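Voyle Refill Scheme: progress report to the Grondine Fund
October 2, 2019

We are now well into the second quarter of the grant and there is plenty to tell you. The refill points at Voyle market and the Hurero sports ground are both working, and the third, outside the library, is waiting only for its water connection. Serkico have promised to have that done before December.

Sign-ups have gone far better than we hoped. We set ourselves a target of 36 shops and cafés willing to top up a bottle for free, and we reached it with 2 weeks to spare. Every one of them now has the blue sticker in the window — do look out for it if you visit!
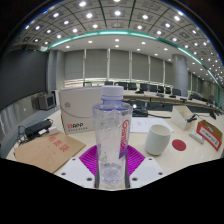 Clear plastic drinks bottle with a ribbed screw cap.

School sessions have been the happiest part of the work. We have talked to 216 pupils so far, mostly in years five and six, and their questions were brilliant. One class wrote to the parish council asking for a tap in the play area, and the council has put it on its next agenda.

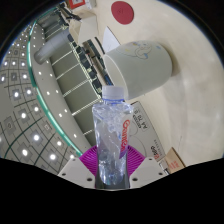 The autumn sessions will add a short piece on what happens to caps and labels at the sorting plant, which came up again and again and which we had not planned for. We are writing it now with help from the teachers.

Spending is slightly under budget. Printing cost less than expected, but the fittings for the library point cost more, and we would like to move the print saving across to cover them. Please let us know if you need a form for this.

Still to do before the next report: the library opening, the shop map for the website, and a repair to the push button at Hurero, which sticks.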